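Wumel Room Unit: Set-up Guide for Housekeeping Staff
Section 5. Handing over the mattress task

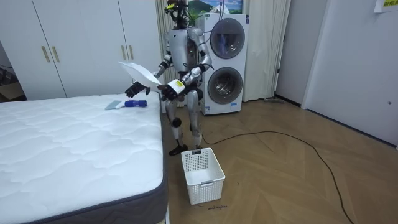 5.1 Before the shift

1. Place the basket on the floor in front of the robot, within reach of the mattress.
2. Lay the hand tool flat on the mattress, handle toward the robot.
3. Route any floor cable away from the walking path.
4. Select program 425 and confirm at the panel.

Note: At the Trununville site, attendants no longer strip or brush mattresses. One attendant supervises 2 rooms and signs the room sheet for each.

CAUTION: Keep out of arm's reach while the arms are raised. Press Stop before touching the basket or the tool.

5.2 If the unit stops

Code 155 means a lost grip. Press Stop, remove the item, and press Resume. After a second 155, finish the room by hand and log it as attendant time.

Rev. 23 July 2024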